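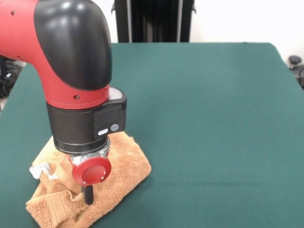
Chapter 4
Where Does the Water Go? Fibers, Fabrics and Drying

I ruined a sweater the summer I turned nineteen. It was gray wool, a present from my grandmother, and I washed it in hot water with a load of bath towels because I was in a hurry and the machine had room. The towels came out fine. The sweater would have fit a large doll. I remember standing in the laundry room holding it up by its tiny shoulders and thinking, well, they all got the same water, the same soap and the same forty minutes, so why is only one of them wrecked?

That question is pretty much this chapter. (I never did tell my grandmother. If you know her, please keep it to yourselves.)

In Chapter 3 we pulled yarns apart and looked at how they're twisted. Now we're going to get them wet. You'd think water and cloth would be simple, but there are at least two separate things going on when a towel soaks up a spill, and people mix them up all the time, including people who sell towels. One is absorbency, meaning how much water the cloth can hold. The other is wicking, meaning how fast the water travels along the fibers and away from where it landed. A cotton bath towel holds a lot. A running shirt made of polyester holds very little inside its fibers, but it can move sweat along its surface quickly, and that's why it feels drier on your back even when you're a mess.

Cotton is mostly cellulose, and cellulose loves water. Its long molecules are covered in little spots where water can hang on, so the fiber swells up as it drinks. Polyester doesn't have many of those spots. Wool is the odd one! Its outer surface sheds raindrops, yet the inside of the fiber takes in water vapor from the air all day long. You can wear a wool sock that has picked up a fair bit of moisture and not feel wet at all. We'll spend most of Section 4.2 on wool because I can't help myself.

Then there's the shape of the cloth. Terry cloth is woven with loops standing up from the base, and all those loops add surface for water to cling to. When I was teaching evening classes at the Gilovis Textile School, a student named Rajkumari Bhardwaj brought in a stack of her family's old kitchen towels, some flat and some looped, and we weighed every one of them dry and then dripping. One of the looped ones weighed 300 grams dry and 477 grams after a dunk and a good hard wring. I've used her numbers ever since, and you'll meet them again in the practice problems at the end of Section 4.1, so maybe put a sticky note here.

Wringing, by the way, deserves more respect than it gets. Squeezing pushes out the water sitting between the yarns. It does much less for the water that has soaked into the fibers themselves, and for that you need time or heat or moving air. My friend Styliani Kalogeropoulos ran a hotel laundry in Drirnberg for 31 years and could tell by the feel of a folded sheet whether it had come out of the dryer too early. I tried to learn the trick from her and got it right twice.

And what about my sweater? Wool fibers have tiny scales, a bit like the shingles on a roof. Warm soapy water lets the scales lift, the tumbling makes the fibers creep past each other, and the scales catch so they can't slide back. The cloth gets smaller and thicker and stays that way. Felt makers do this on purpose and get paid for it.

Before you start Section 4.1, find two pieces of cloth at home that you're allowed to get wet, one mostly cotton and one mostly polyester. Check the labels, and write down the percentages if they're blends. You'll also need a kitchen scale, a bowl, a clock and a place to hang things where they won't drip on anybody's homework. Cut a strip from each if you have permission, the same width for both, and keep them dry until you've read the directions all the way through.

Words to watch for in this chapter: absorbency, wicking, cellulose, moisture regain, terry, felting, hand (the way a cloth feels when you touch it).

4.1 Holding Water and Moving Water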